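Coffee at Home, Café Style: Tips from the Mundeck Kitchen

I came back from a week of sitting in coffee houses wanting every one of those drinks in my own kitchen, and after a lot of happy fiddling (and a few awful cups!) these are the tricks that stuck.

Warm the cup first

Fill it with hot tap water while the kettle heats, then tip it out and dry it. A thick china cup steals so much heat from a small coffee — you'll taste the difference on the very first morning.

Take the kettle off the boil

I brew at 95 degrees Celsius. No thermometer? Lift the lid and let the kettle stand a moment before you pour.

Foam without a machine

Pour cold milk into a clean jar, no more than a third full, screw the lid on and shake like mad. Take the lid off, warm it gently in the microwave, and the foam sits up beautifully. Whole milk is my favorite, but oat does a lovely job too.

Coffee on your clothes

Blot, don't rub! Run cold water through the back of the stain, work in a drop of dish soap and leave it for 33 minutes or so before the wash. Check again before anything goes in the dryer.

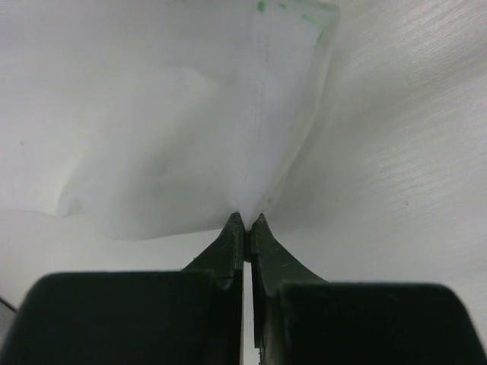
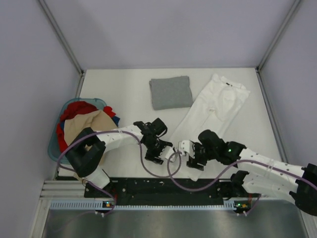
Keep beans in the dark

A tin with a tight lid in a cool cupboard beats the fridge every time. Buy small bags and grind just before brewing if you can.

Serve a glass of water alongside

So simple, and it makes a Tuesday-sized coffee feel like an outing. I use a little metal tray from a junk shop in Mustulcombe, with a spoon laid across the glass.

Cake for 4

Gyula Bozsik gave me his walnut slice recipe in May and I've baked it ever since. Soak the raisins in leftover coffee overnight — they go plump and dark and smell wonderful.

Contact | © Mundeck Kitchen | Back to top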